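Flerngate court alert app, review after a couple months

Tuesday, June 16, 2020

Been using this since April so figured I'd write it up while I have half an hour. I cover crime and courts for a weekly in Jellville, also pick up whatever comes out of Okoth County superior court, which is most of it lately. Flerngate watches court dockets and tells you when something moves. New filing, hearing date changed, arraignment added, bail modified. You give it a case number or a name, it pings your phone. That's the whole product.

Costs $10 a month for one county. I paid for it myself, paper reimbursed me eventually.

Setup. Quick. Pick your county, make a login, paste in case numbers. It will take a list if you have one in a spreadsheet, but the dashes have to match the way the clerk types them or it silently drops the line. Lost an embezzlement case that way for a week and only found out when Dilek Dursun at the public defender's office asked why I wasn't at the prelim. So check your list after import. Go down it line by line. There's no error message.

I have 122 cases in there now. Assaults, a couple of shootings, burglaries, one very long arson that keeps getting continued. App doesn't slow down with that many. Scrolling is fine. Search is fine if you spell the defendant right, useless if you don't, no fuzzy matching at all. Accented letters are a mess. We have a fraud defendant whose name the court enters two different ways on two different charges and Flerngate thinks those are two people.

Alerts are why you'd buy it and they're good. Mostly. Calendar changes show up within an hour of the clerk posting them. Caught an arraignment that got moved from afternoon to 8:30 am, I'd have walked into an empty courtroom otherwise. Caught a sealed motion too, not the contents obviously, just that something was filed under seal, and that was a story by itself.

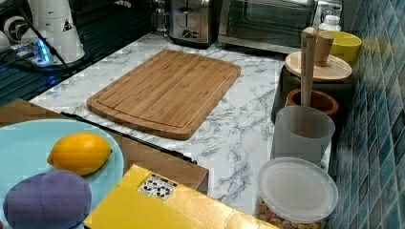
Toaster, toaster oven and the bamboo board.

Where it falls down is minutes. Anything said out loud in court doesn't exist for this app until a clerk types it up, and our clerks are behind. Bail got raised on a stabbing suspect in open court and I got the alert the next afternoon, long after the TV people had it. Not really Flerngate's fault but the website says "real time" in large type and it is not real time. It's docket time.

Remote hearings are another gap. Since the courthouse closed to the public half the hearings are on video and the link is posted on a seperate page from the calendar. Flerngate doesn't read that page. So it tells you there's a hearing at 10 and then you go hunting. I emailed support. Got a reply from an actual person, Doğukan Yaman, who said the links are on the list of things to add. No date. Nice enough.

Push notifications you can't sort by type. I want new charges loud and continuances quiet. Can't do it. All of them make the same chirp, so during a heavy calendar morning my phone sounds like a smoke detector with a low battery. There is a digest setting, one email at 7 in the morning, and I ended up running both.

Also tried Fonine for 2 weeks before this. Cheaper. Nicer looking, honestly a pleasure to open, and it pulls jail bookings which Flerngate doesn't. But it missed hearings. Three I know of, one of them a sentencing. Can't have that. Hatsue Sugawara on our desk still keeps it for the bookings and forwards me stuff, which works okay, but I woudn't rely on it by itself.

Document downloads: you still pay the court's own copy fees, the app just gives you a button that takes you there. Button works on a laptop. On my phone it opened a blank page every time. Use the laptop.

Privacy thing worth mentioning. If you follow a name and not a case number you will get every person with that name. I was following a vehicular manslaughter defendant and got his uncle's small claims dispute, same name, different middle initial. Read the birth year before you write anything. Please. And if charges get dismissed the case drops to the bottom under "inactive" and you have to dig, I'd like those flagged just as loud as the filings. We run the arrest, we should run the dismissal.

Battery use, didn't notice any. Crashed once, during an update.

Would I keep paying? Yes. One county, one reporter, it's earned it. If you cover several counties the price stacks up fast, each one is billed on its own and there's no newsroom plan that I could find. Ask them, maybe they'll cut a deal.

Four out of five. Would go higher if they fix the video links.

Update, same day: support says the dash thing on import is a known bug. Ok.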